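Coltetti Wrist Recording Kit: six weeks in

Posted 01/09/2025

I've been putting off writing this one up, mostly because every time I sat down to do it I ended up recording another batch instead. So that's a good sign for the kit, I guess!

For anyone who missed my earlier posts, I'm teaching a small arm to do cleanup chores by driving it through them by hand, over and over, and feeding the recordings to a policy that (in theory) learns to copy me. I started in May with a Hiltard rig, which I returned. The Coltetti kit gets you a wrist camera, a mounting bracket, a sync cable and a year of their recording software, Culler. You supply the arm and the patience.

Setup took me an evening, and most of that was the bracket. The screws in the bag are too short if your gripper has any kind of spacer on it, and mine does, so off to the hardware store I went. After that it was smooth going. Culler found the camera right away, the timestamps lined up with my joint data on the first try, and I had 7 usable demonstrations saved before bed. With the Hiltard I spent two weekends just chasing dropped frames.

What I like best is the view. It's close, it's wide, and it keeps the fingertips in sight the whole way down to contact, so when I scrub through an episode later I can tell a good press from a bad one. I've been doing a lot of work against shiny metal lately, with a soft off-white lump held in the fingers, and I was sure the glare would wreck everything. The highlights are strong, no question, but the holes and ribs in the steel still come through fine — and those are what I want the policy to pick up on.

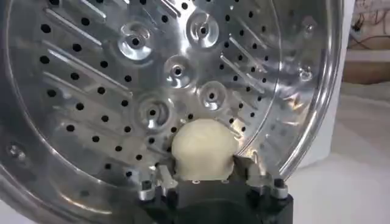
Fumiko Koyama wrote in after my last post to say she'd leave auto exposure off completely for reflective stuff, lock it at the start of a session, and throw out any episode where the lamp got moved. She also thinks I'm keeping too many clean runs and should be recording more recoveries, where you start from a bad grip or a bad angle and fix it.

She's right about the exposure. I locked it the same night and the brightness quit jumping around between episodes. The recoveries I'm still working on. They're boring to record and it feels silly to mess up on purpose, but the last batch I trained with them in did get itself unstuck more often, so fine, I'm a convert.

Now the gripes. Culler's labeling screen is slow, and there's no way to tag a bunch of episodes at once, so you click, type, save, click, type, save until your wrist hurts. The delete button sits right beside the export button (I've lost 2 episodes that way). And the sync cable is stiff enough to tug on a light arm when the wrist rotates — I swapped it for a softer Flanagan cable and haven't looked back.

Would I buy it again? Yep. If you only want to record a handful of demos for fun, it's more kit than you need. If you're planning on hundreds, get it, buy longer screws at the same time, and label as you go. I still have a backlog from the first week that I'm pretending isn't there.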